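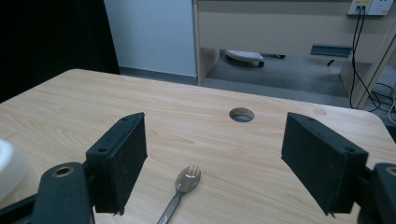 Filtering gripper width before you train a grasp policy

Gizella Medve
20 Mar 2024

This tutorial covers the step between extracting finger positions from wrist video and writing the training set. It assumes you have already run the marker or contour tracker and have one width value per video image, in millimeters, with a timestamp. If you don't have that yet, do the Telomton calibration page first.

You will need:

Python 3.10 or later
numpy and scipy
One recorded session, converted with the Hemitz exporter
A text editor

Step 1. Load the width track

Open the session folder and find width.csv. It has three columns: time, width, and confidence. Load it with numpy and sort by time. The exporter writes rows in the order the worker threads finish, so the file is often slightly out of order even when the recording is fine.

Check for repeated timestamps while you are at it. Keep the row with the higher confidence and drop the other.

Step 2. Mask bad readings

Set every width with confidence below your cutoff to NaN. Don't delete the rows. Later steps need the time grid to stay intact.

Shiny objects are the usual source of bad readings. A clear glossy utensil between open fingers can throw a highlight that the contour tracker takes for a finger edge. Dark matte pads against a light tabletop are the easy case, and holes in the table surface cause trouble only when a pad passes close to one. If a session has long stretches of NaN, look at the video before changing the cutoff.

Step 3. Fill short gaps

Interpolate linearly across gaps of 4 samples or fewer. Leave longer gaps alone and split the episode there. Filling a long gap makes a smooth closing motion that was never recorded, and the policy will learn it.

Step 4. Smooth

Run a Savitzky-Golay filter with these settings:

window_length = 21
polyorder = 3

Filter each piece separately if you split the episode in step 3. A piece shorter than the window can't be filtered this way, so drop it.

A plain moving average also works but rounds off the moment of contact. For thin handles this matters, as the whole change in width at contact may be very small.

Step 5. Normalize

Divide by the fully open width from your calibration file, then clip to the range 0 to 1. Use the calibration value and not the largest width in the session. In some sessions the fingers never open all the way.

Step 6. Resample to the control rate

The Cestell controller expects commands at 100 Hz. Build an even time grid for each piece and interpolate onto it. Do this last. If you resample before smoothing, the window covers a different length of time and the settings above no longer apply.

Checking the result

Plot raw and filtered width on the same axes for a few episodes. The two lines should close at the same time. If the filtered line starts closing early, the window is too long for your video rate.

Known problems

The Sakalauskas loader reads NaN as zero, so the gripper snaps shut during replay. Split your episodes before export, as in step 3.

Exporter versions from before September write time in milliseconds. Divide by 1000 when loading.

Next: Aligning width with wrist pose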